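Skidance, part four: soft grip settings

February 1, 2026

I got the wrist back on the arm this week after replacing the bearing. Lionel Tanguy at the Alturcombe workshop turned me a new spacer on his lathe and wouldn't take any money for it, so I owe him a carton.

The bigger job was the grip. Up to now Skidance has only picked up blocks and tins, and the force setting I used for those would crush anything soft. I went back through the log, 1,637 lines of it, and found the motor current was being read before the fingers had stopped moving. I added a delay of 85 milliseconds and dropped the limit to 131 in the config file. Those units are whatever the driver board uses. I haven't worked out what they are in newtons.

Flowers seemed like a fair test. The stems are thin, they slide against each other, and the wrapping gives a bit when you squeeze it.
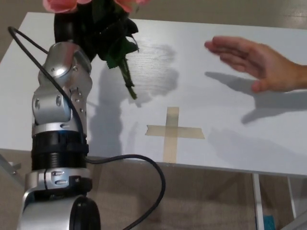 The cable is still the part I like least. I want to clip it along the arm before I do any more long moves, and the plug at the shoulder end needs a proper strain relief. I've ordered a bag of clips in two sizes as I couldn't find my calipers.

After that it's the handover routine, then a new mount so I can take the whole thing down to Alturcombe in June. The config file is up in the usual folder if anyone wants it.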